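Kodska House, second floor: workstation and desk check
September 29, 2026
Room: Eltska (window side)
Next check due: November

1. Desk surface clear enough to work on
Pass. An improvement on last time, when the desk was mostly a filing system for mugs.

2. Desk steady, no wobble
Pass. The folded beer mat under the back leg has been promoted to a proper levelling foot.

3. Monitor stable and set at a sensible height
Pass, with a grumble. It still sits lower than I would like. A riser has been on order from Liu Office Supply for more than 30 days and is presumably walking here.

4. Monitor off when not in use
Pass. Please keep it up. The one in Heresis was showing a fish tank to an empty room again.

5. Glare and blinds
Pass. Slats tilt both ways and the blinds come down level, provided you pull gently. People who pull as though starting a lawnmower will be asked to fix them.

6. Blind cords tied back
Fail. Cleat is on the wall, cord is not on the cleat. Fixed during the visit, which took less time than writing this.

7. Cables off the floor
Part pass. Two ties missing at the back of the desk. Spares are in drawer 8 of the stationery cabinet, under the Christmas lights.

8. Ceiling lights working
Pass. The flicker reported in the spring has gone away by itself, so I have left the job open.

9. Chair adjusts and stays adjusted
Fail. Sinks slowly through the morning. Taller colleagues may not notice until lunch. Labelled, to be swapped.

10. Plug sockets and extension leads
Pass. One lead, not plugged into another lead, for which many thanks.

11. Route to the door
Pass. The box of old keyboards has moved to the corridor, where it fails a different checklist.

Actions: cable ties, chair, riser. Items 6 and 9 to be looked at again in 7 days.

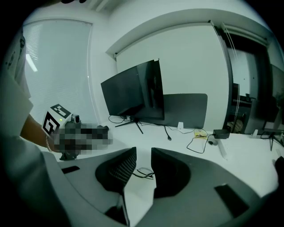
Eltska, window side: blinds down, monitor off (items 4 and 5).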